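Does a black tray under a clear water container really do anything?
Posted in Kitchen & Pantry, 23 Sep 2022

Ruba Kanaan

My sister-in-law swears by keeping a tray under anything that holds liquid on the counter. She gave me a square black one from Jakwood when we moved in, and I've been using it under the big clear container I fill for the table when people come over. I have my doubts. The tray shows every dried drop and every bit of lint, and the container is wide enough that it never sits on there properly unless I fuss with it. The shop's card says the tray "protects surfaces for years." From what? It's water. Sometimes water with lemon.

My counter is sealed stone, if that matters. The container has also started to look a bit cloudy on the inside wall and I can't tell if that's scratches or minerals. I'd like to know two things. Is the tray worth the space, and can the cloudiness be fixed without buying one of those 14 dollar bottles of special cleaner? I've bought special cleaner before. It smelled nice and that was all it did.

3 replies, sorted by most helpful

Jingyi Su

I'd split this up, because the tray people and the cleaner people are selling you different things.

The tray first. On sealed stone a few drips will do nothing if you wipe them the same day. Plain water left under a flat base for a week can leave a ring, and lemon is worse on marble or limestone, so it depends what stone you have. A tray catches drips, fine, but only if the container sits fully on it. If part of the base hangs over, the drips run down the outside wall and land on the counter anyway. Same setup here, more or less:
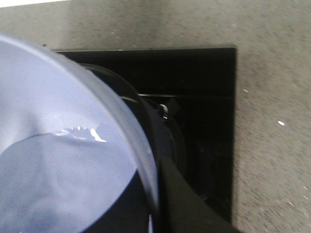 What to do about the cloudiness

1. Empty it and let it dry completely. Run a fingernail over the cloudy patch. If you feel lines, it's scratched and no bottle of anything will bring it back.

2. If it feels smooth or slightly chalky, it's probably minerals. Mix plain white vinegar with the same amount of warm water, pour in enough to cover the patch, and leave it for 60 minutes.

3. Wipe with a soft cloth. No scouring pad, even the ones that claim to be safe on plastic. I tried a Valtberg pad on a pitcher of mine and now the pitcher has lines you can see from the doorway.

4. Rinse twice and dry it with a towel. Air drying is how you got the minerals.

Check it in daylight before you decide whether it worked. Liquid inside a clear wall picks up glare and odd tints, and I once spent an evening scrubbing at what was a reflection from the ceiling light.

As for black trays, a glossy one will always show dust. I'd get a lighter, matte one that's bigger than the base, or skip the tray and keep a folded dish towel under there. I use the towel. It goes in the wash and I don't have to have opinions about it.

Elie Haddadin

just use the tray. ours has been under the drinks thing for years and the counter is perfect. vinegar stinks btw, I use dish soap and hot water and it comes out fine

Rosimeire Portela

Elie, how do you know the counter wouldn't be perfect without it? I had no tray for most of that time and my counter is fine too. Neither of us has proved much.

I'd also go easy on the hot water if the container is plastic. Some of them warp, and the care label on my Zirnmont one says to wash it by hand in lukewarm water. I ignored that in April and the lid hasn't fitted since. Ruba, see if yours has anything stamped on the bottom before you pour anything in.

On the cleaner, read the back of the bottle. The one my store carries lists citric acid as the main ingredient. You can buy citric acid as a powder in the canning aisle, and a 200 gram bag lasts me ages. A spoonful in warm water did the same job as the vinegar without the smell. It won't do a thing for scratches, whatever the label says. Don't splash it on the counter until you find out what stone you've got.

Ruba Kanaan

Did the fingernail thing. Smooth near the bottom, lines higher up, so I suppose I have both. Trying the vinegar tonight because I already own it. Nothing stamped underneath that I can read. The tray is going under a plant for now, and if my sister-in-law asks, it's being protected.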